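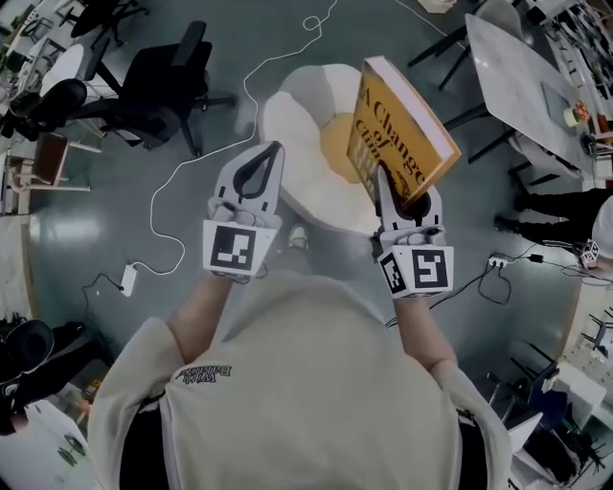
Hooded sweatshirts: shrinkage, pilling and print failure after repeated washing

Forum > Textiles and Laundry > Garment care

thrumgate
I have been keeping notes on three heavyweight hooded sweatshirts bought in October, all cotton-rich fleeceback, all with printed lettering. Two are 80/20 cotton and polyester, one is sold as 100% cotton with polyester in the rib only. The all-cotton one has lost 4 cm in body length and almost nothing in width. The two blends have lost 1 cm or less. All were washed at 40, spun at 1000 and tumble dried on low.

My question is about the spin. The machine offers 800 and I am wondering if the length loss comes from the spin or from the dryer. The print on the all-cotton one has also begun to crack along the shoulder seam, and I would like to know if the two are related.

Pletard
Dryer. Spin speed affects how much water is left in the cloth and how creased it is. It has very little to do with relaxation shrinkage, which happens when the fibres swell and the loops are free to move. Tumbling gives them the movement. A loopback or fleeceback knit is stretched lengthways during finishing, so it gives back length first. Your figures are what I would expect.

Dry the next one flat and measure it again.

oxbow_mill
Mostly agree with Pletard, but spin is not neutral. A wet heavyweight garment at 1000 is packed against the drum for several minutes and sets in that shape. If it then goes into the dryer in a lump, the outer layers are dry long before the hood and pocket. People run another twenty minutes for the sake of the hood and overdry the body. That is where the extra shrinkage comes from.

What weight is the cloth?

thrumgate
Label says nothing. I cut a swatch from the inside of the pocket bag on an old one from the same maker, but the pocket bag may not be the same cloth as the body. The whole garment, size large, is 800 g on the kitchen scales. I can't get a gsm from that without knowing the area.

Fletcher McPhee
You can get close enough. Lay it flat, measure the body, sleeves and hood as rectangles, double them, add the rib. Treat the drawcord and eyelets as negligible. My own came out in the expected range for a winter-weight fleece and the error was small compared with the variation between garments.

On the print: cracking at a seam is a separate matter. The seam is thicker and stiffer than the cloth beside it, so the ink film is bent at the same line every time the garment is worn or washed. Plastisol that has been undercured will crack there first. A water-based print sits in the yarn and tends to fade instead. Stretch the lettering gently between two fingers. If the film splits and shows the base colour between the pieces, it was undercured and washing has only revealed it.

thrumgate
It splits. Base colour visible, ragged edges.

Fletcher McPhee
Then it is the curing. Return it if the shop will take it.

Nakska
I would not be so sure. Softener will do the same to a properly cured print over time, and so will a hot iron applied directly. Has either been used?

thrumgate
No iron. Softener for the first few washes, then stopped.

Nakska
A few washes is not enough to do it. I withdraw the point for this garment, though I stand by it in general. Softener also coats the fleece and reduces absorbency, so there is no case for it on this type of cloth anyway.

rilov_user
Slightly off topic, but has anyone dealt with yellowing on cream or natural cotton? I have a cream one that has gone a darker shade at the cuffs and inside the hood. It has been washed at 30 throughout, coloured-clothes liquid, no bleach.

Pletard
That will be skin oil that 30 and a liquid are not shifting. Use a powder containing oxygen bleach, at 40, and soak the cuffs beforehand. Liquids do not normally contain bleach. Check the print will tolerate it first.

oxbow_mill
I would disagree with going straight to oxygen bleach. Cream is often a dyed shade, and repeated bleaching moves it towards white unevenly. If the garment is undyed natural cotton it will lighten too, because the colour is in the fibre. Start with a plain soak in warm water and a biological detergent, then wash as normal. Use bleach only if that fails.

Pletard
Biological detergent was assumed. I have bleached cream cotton for years without any visible patching. Soak the whole garment and it will lighten evenly.

oxbow_mill
The rib contains elastane or polyester and the body does not. They will not lighten at the same rate. I have a sweatshirt with cuffs a full shade darker than the sleeves as a result.

rilov_user
Did the plain soak overnight. Cuffs are much better, hood slightly better. I will repeat it on the hood before trying anything else.

thrumgate
Returning to the original question. I bought a second all-cotton sweatshirt, same maker, same size, and followed Pletard's suggestion: 40 wash, spin at 1000, dried flat over two airers. Five washes so far. Length loss is 1.5 cm, nearly all of it in the first wash. The dryer accounts for the rest as far as I can tell.

Drying time is the drawback. The hood takes until the second evening.

Ngata
Turn the hood inside out and prop it open over something. A double-layer hood lying flat on itself will hardly dry in a cool room. Mine is done by the next morning that way.

Pletard
A spin at 1200 would also help, if the machine has it.

oxbow_mill
And we are back to creasing.

thrumgate
It stops at 1000. I will try the hood method and post the ten-wash measurements.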